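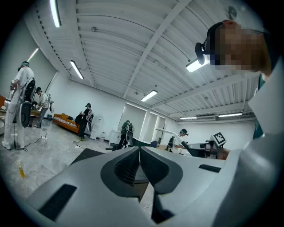

The Plutport room, with the orange sofa against the wall.

Prurard Household Activities – Data Card

Summary

Prurard is a collection of 3235 recorded episodes of ordinary household work. The activities are grouped under 37 task names, among them wiping, folding, sorting, and putting away. This card covers the room, the furniture, and the objects used. File formats and field definitions are given in a separate document, supplied with the data.

The room

All episodes were recorded in one large room at Plutport. The walls are white, and the ceiling is white corrugated metal with rectangular fluorescent lights. The overhead lights stay on during recording, including on bright days.

Furniture

The furniture includes an orange sofa with a white patterned blanket over it and a low wooden table. The blanket is recorded as part of the sofa in the object list, except in the folding tasks, where it has its own entry. Furniture may be moved between sessions. Users should not assume that the table is in the same place in any two episodes unless both carry the same layout code.

Objects

The object list has 238 entries. Each entry gives a plain name, a main color, and the group to which the object belongs. Cleaning supplies form the second largest group, after tableware. They include spray bottles, cloths, brushes, and squeegees. Objects that look alike share a name and are told apart by a letter at the end – "cup, white, B" is a different cup from "cup, white, A."

Floor tasks

Most cleaning tasks begin at table height, but one set is carried out on the floor. The floor has a gray-and-white marble pattern, and a black square mat marks the work area for this set. Tools and supplies are placed on the mat before an episode starts and may be left in any position when it ends. 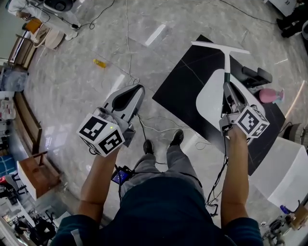

An object that rolls or slides off the mat is left where it is until the episode is over. Its final position is entered as "off mat," with no further detail. Episodes of this kind are complete and should not be filtered out as errors.

Labels

Task names were assigned by Drita Omerović and checked by Edeltraud Egger. Where the two readings differed, both names were kept, separated by a slash. "Wipe / dry" is the most frequent pair. Object names follow the Kultine word list, version 8, with the addition of "squeegee" and "drip tray."

Known limitations

The furniture comes from a single room and does not represent the range found in homes. Spray bottles are listed without their contents. Several cloths faded during the work, and their color entries were not updated – the February sessions are the most affected.

Faces are blurred in released material.

Corrections

Corrections to object names or task names may be sent to the Pavlović records desk, quoting the episode number. The object list was last revised on 25th March.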